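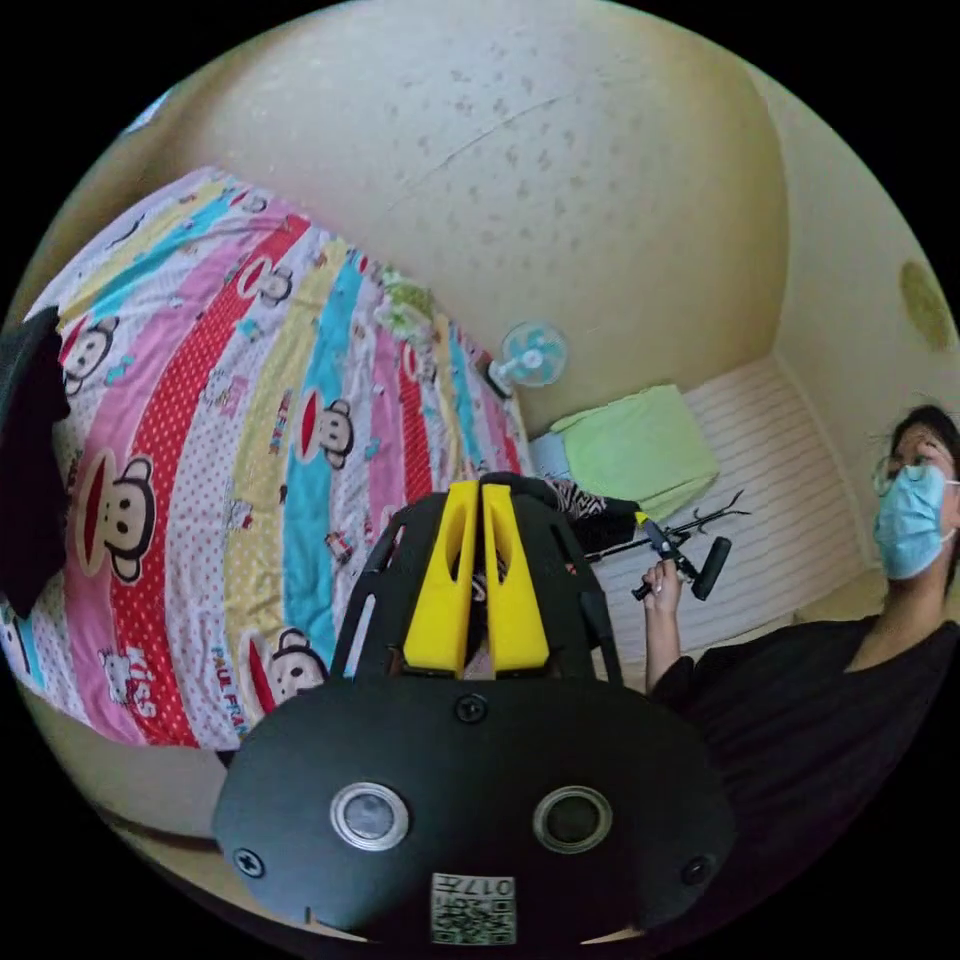
Yara Harb preguntaba en los comentarios de la entrada anterior si una funda nórdica con monos se puede poner en la cama de alguien que ya paga impuestos, y de paso si aguanta la lavadora. A lo primero no pienso responder. A lo segundo, sí, con matices.

La nuestra es de dibujos de Paul Frank: rayas anchas en diagonal, rosa, rojo con lunares blancos, turquesa, amarillo clarito, y unas caras de mono de boca roja que te dan los buenos días te apetezca o no. También hay un gatito blanco al lado de la palabra «Kiss», que tardé dos semanas en descubrir. Discreta no es. Si tu dormitorio va de lino crudo y ramitas secas, sigue buscando.

La compré de segunda mano en Etville, con la etiqueta de composición ya ilegible, así que del tejido solo puedo decir que no pica. Lleva con nosotros desde agosto y ha pasado por hasta 8 personas, contando primos. El rojo se mantiene. El rosa ha perdido algo de entusiasmo, como todos. La lavo a 30 grados, del revés, y no la plancho: con tanta raya, una arruga más pasa por diseño.

Lo peor es el cierre. Son botones pequeños, muy separados, y el relleno asoma por los huecos de madrugada. Rima Tannous me recomendó coserle unas cintas en las esquinas por dentro; cosí dos, me aburrí, y ahora el edredón se amontona solo en el lado de los pies.

Le pongo un notable. Para cuarto infantil, sin dudarlo. Para invitados, depende de cuánto quieras que se queden.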